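Keeping a White Desk White
Posted Feb 22, 2022 in Desks and Small Rooms

A white desk looks wonderful in the store, where no one has ever eaten a sandwich at it. Mine has been in use since July, and in that time I have learned more about cleaning than I did in the years I spent with a brown one. The brown desk forgave everything. It may still have soup on it from the previous decade, and I would never know.

What follows is what works for me on a smooth, matte top. If yours is glossy, be gentler. If yours is glass, I'm sorry.

Start by taking things off it

You can't wipe around objects. I tried this for 4 months and ended up with a set of gray outlines, like a police drawing for pens. Everything comes off, goes on the chair, and stays on the chair until the desk is done. If you have more stuff than chair, that's a separate article.

When it goes back, it goes to the back. Cups and holders belong against the far edge, where your sleeves can't reach them. The front half of a desk is for whatever you're doing now, and the cable gets one route and sticks to it.
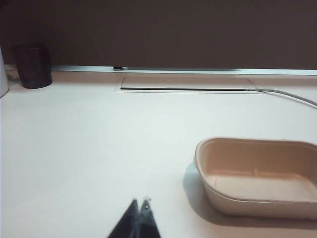
Crumbs love a slot. Any gap made for cables will take in toast, eraser bits and staples, and it won't give them back willingly. Brush first with a dry paintbrush, the cheap 2 inch kind, and always sweep away from the opening. Wet crumbs turn to paste, so the damp cloth waits its turn. For the thin seam around a cable cover, wrap a cloth over the edge of an old plastic card and run it along once or twice. Don't use a knife. I used a knife.

Wipe the cable too, while you're at it. Pale cords pick up a gray film right where they lie on the desk, and then they pass it back. Unplug it, pinch it in a barely damp cloth, pull it through, and let it dry before it goes back in the wall.

The actual washing

Warm water and a drop of dish soap. I mean a drop. My first attempt produced enough foam for a small car wash, and I spent the evening rinsing. Use a soft cloth, wring it until your hands complain, and work from the back toward you. Go over it again with plain water, then dry it with a towel. Leaving it to air dry gives you streaks, which on white look exactly like the dirt you just removed.

I bought a bottle of Pronovon once on the strength of the label, which promised a "showroom finish." It smelled like a pear in a hospital. The dish soap did the same job and I already owned it.

Where to keep the sponge

For years the desk sponge lived in the kitchen, two rooms away, and the desk was cleaned as often as that suggests. Now it stays within reach and gets used. The trick is a small open container with low sides, a size up from the sponge. Stand the sponge on its edge and leave some empty space beside it so air can get in. Lying flat, it stays soggy underneath and develops a personality.
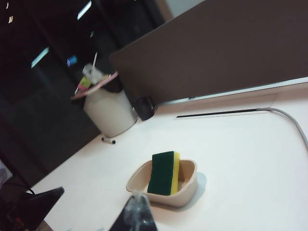
Know your two sides. Yellow foam is for the desk. The green scouring side is for pans, and on a matte top it can leave a shiny patch that will outlive the stain. If you must scrub, pick a hidden corner and try it there first. Then don't.

Squeeze the sponge out before you put it away, and rinse the container when you remember. I replace mine every 6 weeks, or sooner if it starts to announce itself.

Marker, ink and other regrets

Dry marker usually comes off with a soapy cloth if you catch it the same day. For the stubborn kind, put a little rubbing alcohol on a cotton swab, dab, and lift with a clean cloth. Test it somewhere out of sight. Keep pens and markers capped and lying well away from the wet end of things.

Coffee rings want a paste of baking soda and water, left on for a few minutes, wiped off without pressure. Tea takes two rounds. Beet juice I can't help you with – I moved the lamp over mine.

Sticky note residue rolls off under a dry fingertip. It's the one satisfying job on the list, so save it for last.

Next up: drawers that won't close, and the ruler that is always why.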